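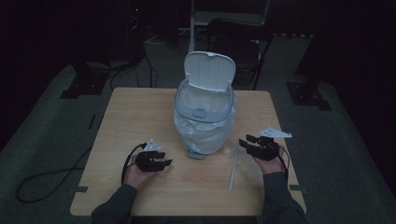 Wie der Müllbeutel in den Eimer kommt

In fast jeder Wohnung gibt es einen Mülleimer. Meistens gibt es sogar mehrere: einen in der Küche, einen im Bad und vielleicht einen kleinen am Schreibtisch. Man wirft etwas hinein, macht den Deckel zu und denkt nicht weiter darüber nach. Dabei hat so ein Eimer mehrere Teile, und jedes Teil hat eine Aufgabe.

Woraus besteht ein Mülleimer?

Der größte Teil ist der Behälter. Er ist oben offen und unten geschlossen. Viele Behälter sind aus Kunststoff. Kunststoff ist leicht, er rostet nicht und man kann ihn gut abwischen. Es gibt auch Eimer aus Metall. Die sind schwerer und fallen nicht so schnell um.

Oben sitzt bei vielen Eimern ein Deckel. Wenn er mit dem Behälter verbunden ist, nennt man die Verbindung ein Scharnier. Ein Scharnier kennst du auch von der Zimmertür. Es sorgt dafür, dass sich etwas auf- und zuklappen lässt, ohne dass es abfällt. Klappt man den Deckel ganz auf, bleibt er bei manchen Eimern aufrecht hinter der Öffnung stehen. Dann hat man beide Hände frei.

Auf der Innenseite des Deckels sieht man manchmal schmale Streifen, die ein wenig hervorstehen. Sie heißen Rippen. Eine dünne Platte aus Kunststoff lässt sich leicht verbiegen. Mit Rippen wird sie steifer, und trotzdem braucht man nicht viel Material. Du kannst das mit einem Blatt Papier ausprobieren. Halte es an einer Seite fest, dann hängt es schlaff herunter. Falte es wie eine Ziehharmonika und halte es noch einmal. Jetzt bleibt es gerade.

Manche Eimer haben vorne am Rand eine kleine Taste. Drückt man darauf, springt der Deckel auf. Unter der Taste steckt ein Haken, der den Deckel festhält. Beim Drücken gibt der Haken nach. Eine Feder schiebt den Deckel dann nach oben. Andere Eimer haben ein Pedal für den Fuß. Wieder andere haben gar keinen Deckel.

Wozu braucht man den Beutel?

Man könnte den Müll auch einfach so in den Eimer werfen. Dann würde aber der Joghurtrest am Boden kleben und der Teebeutel an der Wand. Man müsste den Eimer jedes Mal auswaschen. Mit einem Beutel bleibt der Behälter innen sauberer, und man kann alles auf einmal hinaustragen.

Müllbeutel gibt es in vielen Größen. Auf der Packung steht, wie viele Liter hineinpassen. Für einen kleinen Eimer im Bad oder auf dem Schreibtisch reichen oft 9 Liter. Für die Küche nimmt man eher größere, zum Beispiel mit 15 Litern. Ein Liter ist so viel wie eine normale Packung Milch.

Der Beutel darf ruhig etwas größer sein als der Eimer. Ein Teil davon muss nämlich über den Rand nach außen gezogen werden. Ist der Beutel zu klein, rutscht er hinein, sobald etwas Schweres darin liegt. Ist er viel zu groß, bauscht er sich außen um den Eimer. Das sieht unordentlich aus, schadet aber nicht.

So wechselt man den Beutel

Stell den Eimer so hin, dass du gut von oben hineinschauen kannst. Ein großer Eimer bleibt auf dem Boden. Einen kleinen, leeren Eimer kann man auch auf einen Tisch stellen, dann muss man sich nicht bücken. Der Tisch wird danach abgewischt.

Klappe den Deckel ganz auf. Hat der Eimer einen losen Ring oder Rahmen am Rand, nimm ihn ab oder klappe ihn hoch.

Nimm einen neuen Beutel von der Rolle. Oft kleben die beiden Seiten fest aneinander. Reibe die Kante zwischen Daumen und Zeigefinger, bis sie sich öffnet. Wenn das nicht klappt, mach die Finger ein bisschen feucht.

Halte den Beutel mit beiden Händen auf und schwinge ihn einmal durch die Luft. Dabei füllt er sich und wird weit. Stecke ihn mit dem Boden voran in den Eimer. Zieh dann den oberen Rand rundherum nach außen über den Eimerrand. Fang hinten an, dort ist es wegen des Deckels am engsten. Zum Schluss kommt der Ring wieder darauf und klemmt den Beutel fest.

Drück den Beutel mit der Hand bis auf den Boden des Eimers. Manchmal bleibt Luft darunter, und der Beutel kommt wieder hoch. Dann hilft es, den Rand an einer Stelle kurz anzuheben, damit die Luft entweichen kann.

Ist der Beutel voll?

Ye-rin Maeng hat in ihrer Klasse einen Zettel neben den Eimer gehängt: »Voll ist, wenn der Deckel nicht mehr von allein zugeht.« Besser ist es, schon etwas früher zu wechseln. Man braucht oben noch Platz für den Knoten. Ein zu voller Beutel kann außerdem reißen, vor allem, wenn etwas Spitzes darin ist.

Fass den Beutel am Rand an, zieh ihn zusammen und mach einen Knoten. Heb ihn dann langsam heraus. Bei einem schweren Beutel hält einer den Eimer fest und der andere zieht. Danach Hände waschen, mit Seife.

Was gehört hinein?

In den Restmüll kommt nur, was sich nicht woanders sammeln lässt. Papier kommt zum Altpapier, Flaschen ohne Pfand zum Altglas. Verpackungen aus Kunststoff oder Metall gehören in die Gelbe Tonne oder den Gelben Sack, wenn es das bei euch gibt. Apfelreste und Kartoffelschalen kommen in den Biomüll. Eine kaputte Tasse oder ein voller Staubsaugerbeutel sind Restmüll.

Batterien gehören in keinen dieser Eimer. Viele Geschäfte haben dafür eine eigene Sammelbox. Glasscherben wickelst du am besten nicht selbst ein. Sag einem Erwachsenen Bescheid.

Auch Kabel und alte Geräte mit Stecker oder Akku kommen nicht in den Hausmüll. Darin steckt Metall, zum Beispiel Kupfer, das man wieder verwenden kann. Man bringt sie zum Wertstoffhof.

Wörter zum Nachschlagen

Scharnier: bewegliche Verbindung zwischen zwei Teilen, etwa zwischen Tür und Rahmen.

Rippe: schmaler, erhöhter Streifen, der eine dünne Platte steifer macht.

Restmüll: Abfall, der übrig bleibt, wenn alles andere sortiert ist.

Wertstoffhof: Platz, an dem man Dinge abgibt, die nicht in die Tonnen zu Hause gehören.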